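Sorting out the shoes by the door

I have put this off since we moved in. The hall in this flat is narrow, the front door opens inwards, and whoever comes home last has to push against a heap of footwear to get inside. In March I finally did something about it.

The first job was to get everything out. I took it all through to the living room and put newspaper down on the floor for the muddy ones. There were boots I last wore on a walking holiday, two pairs of flip-flops, and a pair of black work shoes with the heels worn down on the outside. My flatmate Dilani added hers to the pile and went back to her marking.

I made three groups: keep by the door, keep in the wardrobe, and give away. The work shoes were past giving away, so they went in the bin. The boots were fine after a brush and some wax – I used the tin my dad left here, and there is still plenty in it.

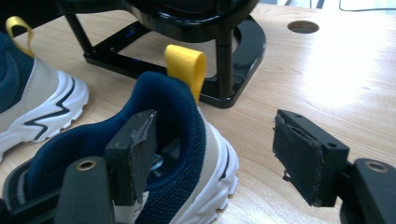

Trainers took the longest, as I wear them most days and never look after them. My rule now is that they get done in pairs on the table. I knock the grit out of the soles first, then go over the white parts with an old toothbrush, warm water and a drop of washing-up liquid. Chunky soles like the ones on the navy and beige pair need more time than flat ones, because dirt settles in every ridge. Knit uppers only get a damp cloth. I don't put them in the machine any more, after a grey pair came out with the glue gone at the toe. I have also stopped treading the backs down when I'm in a hurry. The yellow tabs at the heel are there to be pulled, and it takes a second.

Drying is the slow part. I stuff the toes with kitchen paper, leave them near the window overnight and keep them off the radiator.

For storage I bought a slim rack from Skedwood, 63 cm wide, which fits between the meter cupboard and the door frame with a little to spare. I measured twice, having once bought a bookcase that had to go straight back. It came flat and went together with the key in the box. The top shelf is for whatever we are wearing that week, the lower one is Dilani's, and boots go underneath on a rubber tray.

The give-away bag went to Habibur downstairs, who takes things to the charity shop when he drives into town. He kept the walking sandals for himself, and they fit him better than they ever fitted me.

The door now opens all the way. Coats are next, and I still need longer screws for the hooks.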